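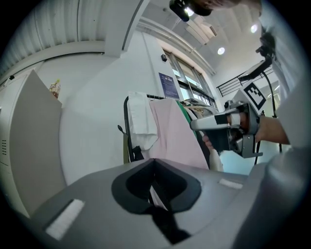
Pale pink fabric, held in the jaw

Equipment / Football / Blocking and Contact / Hand Shields

Myklebust 641 Blocking Shield

6 February 2022
By Pak-hei Shek

The Myklebust 641 is a hand-held blocking shield for football practice. It is used for line drills, tackling fits, ball security work and any station where a coach or teammate has to give a firm target at chest height. It replaces the older curved shield in the Zorncombe catalog and uses the same cover pattern, so existing spare covers will fit.

The shield is sold singly. Handles are fitted before shipping.

Construction

The core is two layers of closed-cell foam, bonded across the full face. The front layer is the softer one and takes the first contact. The back layer is stiffer and keeps the shield from folding around the holder's forearms. The layers are not separable, and a core that has come unbonded should be replaced as a unit.

The cover is coated vinyl with a woven backing. Seams are set to the side walls, away from the striking face, and are double stitched at the corners. The zipper runs along the bottom edge under a flap. The slider has no pull tab; use a loop of cord or a paper clip to open it.

Vent eyelets are placed on both side walls. They let air out on contact and back in after it. Do not tape over them. A shield with blocked vents feels hard on the first few reps and puts extra load on the seams.

Handles

There are three handles on the back: a pair of vertical grips and one horizontal forearm strap. The vertical grips are webbing over a molded core. The forearm strap is flat webbing with a hook-and-loop closure.

For straight-ahead drills, hold both vertical grips and keep the elbows bent. For drills where the holder moves sideways, run one arm through the forearm strap and take the far grip with the other hand. The holder should not put a wrist through a vertical grip. If the shield is knocked away, the hand has to be able to come free.

Handle webbing is stitched through a backing plate inside the cover. The plate spreads the pull over a larger area and is the main change from the earlier shield, where the webbing was sewn directly to the vinyl.

Sizes

The 641 is made in 2 sizes, Youth and Varsity. The Youth size has a shorter body and grips set closer together. Foam density is the same in both. Programs that share equipment between age groups generally do better with separate sets, as a small holder cannot keep the Varsity size square to the contact.

Use

The shield is intended for controlled contact by players in helmets and shoulder pads. It can also be used without pads for walk-through work and for kicking out at reduced speed. It is not a landing mat, and it is not a substitute for a standing dummy in full-speed tackling.

The curved face is the striking face. The flat side with the handles faces the holder. Some coaches turn the shield on its side for low pad-level work. This is acceptable, but only the vertical grips should be used in that position - the forearm strap will twist and wear at the stitch line.

The shield may be used on grass or turf. Dragging it across turf will scuff the coating on the bottom edge and expose the backing.

Cleaning and storage

Wipe the cover with a damp cloth and mild soap after practice. Dry it before it goes in a bag or a closed bin. A disinfectant spray may be used if its label allows vinyl. Do not use bleach, solvent or a pressure washer.

To clean inside, open the zipper and slide the core out from the bottom. The core can be wiped but should not be soaked. Refit it with the softer layer toward the curved face. The stiffer layer is darker in color.

Store shields upright or hung by a vertical grip. Shields stacked flat under a load for a whole off-season will take a set, and the face will not fully recover. If they must be stacked, turn them face to face.

Printing and color

Covers are stocked in black, royal and scarlet. Single-color printing is available on the face through Prerkano, who print the cover before the core goes in. Printed covers cannot be returned. Artwork with fine lines is not recommended, since the face flexes and thin lines crack first.

Parts

Replacement covers, forearm straps and cores are listed separately. Vertical grips are not sold as a spare, as they cannot be refitted without the original stitching holes and plate. The Dekudent carry strap holds a pair of shields together and clips to the vertical grips.

Warranty

The core and handle stitching are covered for 2 years from delivery. Scuffs, fading, punctures and damage from blocked vents are excluded. Keep the packing slip; the batch code on it is needed for a claim.

Comments

linecoach_dw
Does the old carry strap work with these or do I need the new one? Mine has the wide clips.

Pak-hei Shek
Wide clips will go on, but they rub the webbing. I would use the Dekudent strap.

Renata
Ordered in December for our middle school group. Youth size is right for most of them. Zipper is stiff, a bit of wax on the teeth helped.

oldguard66
Backing plate is a good change. We tore the grips off every one of the old ones. Would like to see a green cover.

T. Barlow
Is the core the same as in the old shield? I have covers that are shot but the foam is fine.

Pak-hei Shek
The outline is the same, so your old core will go into a new cover. The handles are part of the cover, so you would get the new plate as well.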